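A morning at the Skatstead mill open day

I had wanted to see inside Skatstead since I was small enough to be lifted up to look through the railings, so when the open day came round in February I was at the gate well before ten, hat pulled down, flask in my bag. There was a queue already! Mostly local people by the sound of it, plus a coach party from Tusulden who had brought their own folding stools and clearly knew what they were doing.

The mill still makes oatmeal and a bit of barley flour with water power, and the tour follows the grain, so you start at the top. That means stairs. Steep ones, with a rope for a handrail, and you go up in small groups while the next lot wait in the yard. Our guide was Rasha Bitar, who has run the stones here for years and talks about oats the way other people talk about racehorses. She had us chewing raw groats within five minutes and then chewing kilned ones straight after, and the difference is huge. The raw ones are grassy and a bit dull. The kilned ones taste of toast and nuts, and I would have happily eaten a bowl of them standing up.

The kiln was my favourite room. The floor is made of perforated iron plates and the oats lie on top in a thick layer while the heat comes up from a fire below. They turn them by hand with a wide wooden shovel. Rasha let two of the children have a go (and then one of the dads, who had been hinting). It is harder than it looks, and the smell gets into your coat. Mine still has it.

One floor down are the stones, two pairs of them, one for shelling and one for grinding. She opened the sluice while we were in there and the whole building woke up. You feel it in your feet first, a sort of low grumble, then the belts start to slap and the hopper begins its rattling. Talking is hopeless once it's going, so she held up a board with the main points written on it in chalk. The shelling stones are set just far enough apart to crack the husk off without crushing the groat, and she adjusts them by listening. I did try to hear what she was hearing. No luck.

We finished at the wheel itself, which is fed by a lade that runs along the back of the Onilov cottages. The buckets were replaced the winter before last and the new timber is still pale against the old. Stand on the little bridge if you go, but not downwind, unless you like being sprayed in February.

After the tour everybody drifts off to get warm. I bought a bag of pinhead oatmeal in the shop, and a jar of heather honey from the Darwish stall in the yard, where they were handing out tastings on bits of oatcake. The honey is thick enough to stand a spoon in and slightly bitter at the end. I went back for a second taste and then for a second jar.

By then it was nearly lunchtime and I was ready for a sit down and something to nibble.
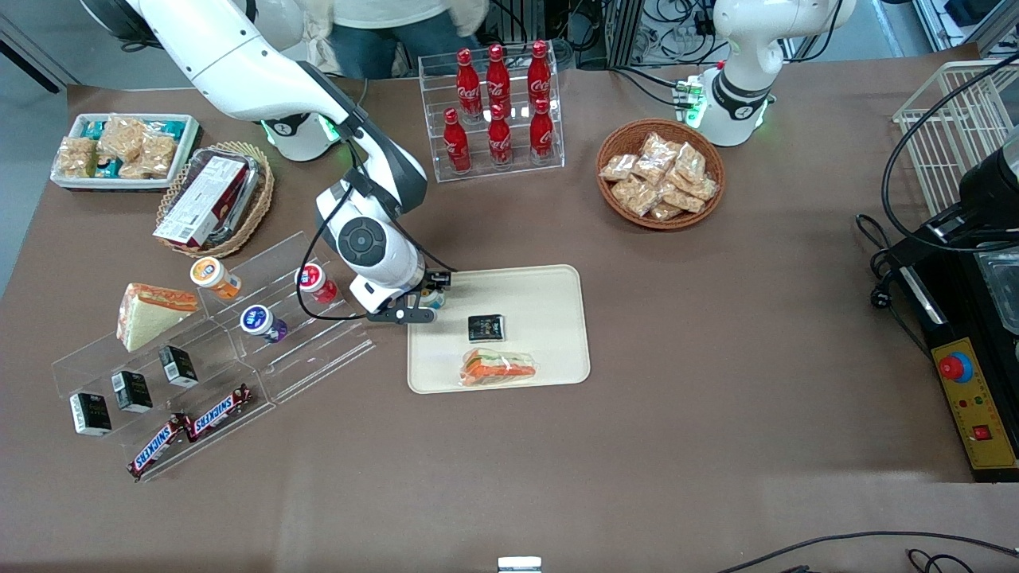 Snacks and drinks set out on the big brown table.

I got talking to a couple from the coach party who go to a different mill every year, and they rated this one very highly, mainly for the kiln. They told me about another one further up the valley that grinds peasemeal, so that is next on my list.

A few practical bits if you fancy it. The 107 bus stops at the end of the lane and it's a short, muddy walk from there. Wear proper boots. The stairs would be difficult for anyone unsteady, though the yard, the shop and the wheel are all on the level. Take cash for the stalls. Go early too, the groups are small and by eleven the queue was back past the gate.

I made porridge with the pinhead the next morning, soaked overnight, with salt and a spoonful of the honey. It took ages and I had two bowls.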